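How to Reserve a Meeting Room and Arrange Refreshments
Trestdale Conference Center, Facility Services
Page last revised Monday, January 22, 2024

On this page
Before you begin
Step 1. Choose a room
Step 2. Submit the request in Ulard
Step 3. Arrange refreshments
Step 4. Confirm the room layout
Step 5. On the day of the meeting
Step 6. Close out the reservation
Changes and cancellations
Contact

These instructions apply to all departments and outside organizations that wish to hold a meeting, training session or small reception at the Trestdale Conference Center. Requests are made through the Ulard reservation system. Requests by telephone are accepted only when the system is out of service.

Before you begin

You will need an active Ulard account. Staff accounts are created automatically at the time of hire. Outside organizations must register for a guest account and should allow two business days for approval. Guest accounts expire at the end of each calendar year and must be renewed in January before any new request can be entered.

Please have the following information at hand:

The date of the meeting and the hours during which the room is required, including time for setup and cleanup
The expected attendance
The name and telephone number of the host who will be present for the whole meeting
The cost center or billing address to be charged
Any accessibility requirements of the attendees
Any dietary requirements, if food is to be ordered

Requests must be submitted at least 14 days before the meeting. A request received later than this will be placed on the short-notice list and reviewed as staff time permits. Placement on the list does not hold the room.

Step 1. Choose a room

Two rooms are available for general reservation.

The Makbridge Room is on the ground floor and seats 50 in rows. When tables are used the capacity is lower, and the current figure for each layout is shown on the room page in Ulard. The room has a projector, a fixed screen, a lectern with microphone and a hearing loop. It has its own entrance from the parking lot, which may be unlocked for evening meetings on request.

The Lahtinen Room is on the second floor, next to the elevator. It is furnished with one long table and is suited to interviews, hearings and working sessions. There is a wall display with a cable for a laptop computer. Furniture in the Lahtinen Room may not be moved.

Capacity limits are set by the fire marshal's certificate posted inside each door. Hosts may not add chairs from corridors or other rooms. If your attendance is likely to exceed the limit, contact Facility Services before submitting a request, and staff will advise on whether the meeting can be divided or moved to another building.

Step 2. Submit the request in Ulard

1. Sign in and select "New Reservation" from the menu on the left.
2. Enter the date, the start time and the end time. The start time is the time at which you need access to the room. The time at which the meeting itself begins is entered separately, in the field marked "Program Start."
3. Select the room. If the room does not appear in the list, it has already been reserved for part or all of the hours you entered. Adjust the hours or select "Show Alternatives."
4. Enter the title of the meeting exactly as it should appear on the lobby display. Titles longer than one line will be shortened. If the title should not be displayed, check "Private."
5. Enter the host's name and telephone number. A department's general number is not acceptable.
6. Enter the cost center or billing address.
7. Review the summary page and select "Submit."

A message acknowledging the request will be sent to the address on the account. This message is not a confirmation. The reservation is confirmed only when its status in Ulard changes to "Approved." Do not send invitations or publish the location until the status has changed.

A series of meetings may be entered as a single request by selecting "Repeat" after step 2. Each meeting in the series is reviewed separately, and it is possible for some dates to be approved and others declined. Hosts of a series should check every date.

Step 3. Arrange refreshments

Refreshments may be arranged in one of three ways. Please select one on the "Services" tab once the room has been approved.

Self-service drinks. Bottled water and canned drinks are kept chilled in the glass-door coolers and may be purchased individually by attendees or charged to the host's account. No advance order is needed for ordinary meetings.
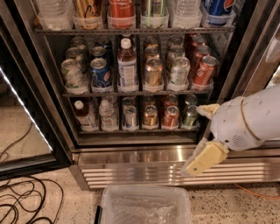

Hosts who choose to have drinks charged to their account must state this on the "Services" tab and must set an upper limit in dollars. Once the limit is reached, attendees will be asked to pay for their own drinks. The limit may be raised by the host during the meeting by calling the front desk.

Catered service. Coffee, tea and light meals are ordered with Form 71, which may be downloaded from the "Documents" menu. Attach the completed form to the reservation before it reaches the caterer's closing date, shown at the top of the form. The final number of guests must be given at that time, and the charge will be based on that number even if fewer people attend. Dietary requirements should be listed by type, without the names of the attendees.

Food brought by the host. Hosts may bring baked goods, fruit and cold items that need no preparation on site. The following are not permitted in either room:

Open flames, including chafing fuel and candles
Electric griddles, hot plates and slow cookers
Alcohol, unless a separate permit has been approved
Red or purple drinks in open cups in the Lahtinen Room, which is carpeted

The host is responsible for providing plates, cups, napkins and serving utensils. Kitchen supplies belonging to the center are reserved for catered service.

Hosts expecting a large group may ask that additional water be set aside. Enter the request in the "Notes" field and specify the time at which it will be needed. Ice is available from the front desk on request and must be carried in a covered container. Drinks taken from a cooler and left unopened at the end of a meeting should be handed in at the front desk. They should not be returned to the shelves by attendees.
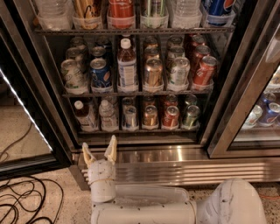
Self-service cooler with canned drinks and bottled water.

Step 4. Confirm the room layout

This step applies to the Makbridge Room only. Open the approved reservation, select "Layout" and choose from rows, classroom, horseshoe or small groups. If no layout is chosen, the room will be set in rows.

Wheelchair spaces are included in every standard layout. If more are required, or if an attendee will be accompanied by an interpreter who needs to stand near the speaker, enter this in the "Access" field. Facility Services will contact the host to agree on positions. An aisle must be kept open from the last row to each exit, and cables may not be run across it.

Hosts bringing their own sound equipment, display boards or printed banners should list them under "Equipment." Tape, tacks and adhesive putty may not be used on painted walls. Hanging rails are fitted along the north wall, and clips can be borrowed at the front desk.

Changes to the layout can be made in Ulard until noon on the last business day before the meeting. After that time the layout is fixed, and hosts who move furniture themselves must return it to the layout on record.

Step 5. On the day of the meeting

1. The host should report to the front desk before the first attendee arrives and sign for the room key.
2. Walk through the room and note any damage or missing equipment on the card attached to the key. Damage that was not noted may be charged to the host's account.
3. Test the projector or wall display. Written instructions are kept in the lectern drawer in the Makbridge Room and on the side cabinet in the Lahtinen Room.
4. At the opening of the meeting, tell attendees where the exits and restrooms are.
5. If an alarm sounds, leave by the nearest exit and assemble at the flagpole. The host should take the attendance sheet and report to the staff member on duty.

Access begins at the start time shown in the reservation. Deliveries that arrive earlier will be held at the front desk if space allows. The center does not sign for perishable goods.

Step 6. Close out the reservation

At the end of the meeting, wipe the tables, place all trash in the bins provided and separate cans and plastic bottles for recycling. Clean erasable boards. Turn off the projector at the wall panel and close the windows. Return the key to the front desk and sign the time of departure.

An itemized statement will be posted to the reservation in Ulard. Please review it and report any error in writing within 14 days. Statements not disputed within that period are treated as accepted.

Changes and cancellations

A host may change the title, host name or attendance figure at any time before the meeting. A change of date, hours or room is treated as a new request and loses its place in the queue.

To cancel, open the reservation and select "Withdraw." There is no charge for the room if the cancellation is made at least two business days before the meeting. Catering charges are governed by the terms printed on Form 71.

If the center closes on account of weather or a loss of power, all hosts will be notified at the telephone number on file. Room charges will be refunded in full, and the host may choose a new date without regard to the usual notice period.

Contact

Questions concerning reservations, billing or these instructions should be sent through the "Help" link in Ulard, addressed to Octavian Marinescu, Facility Services. Please include the reservation number in the subject line.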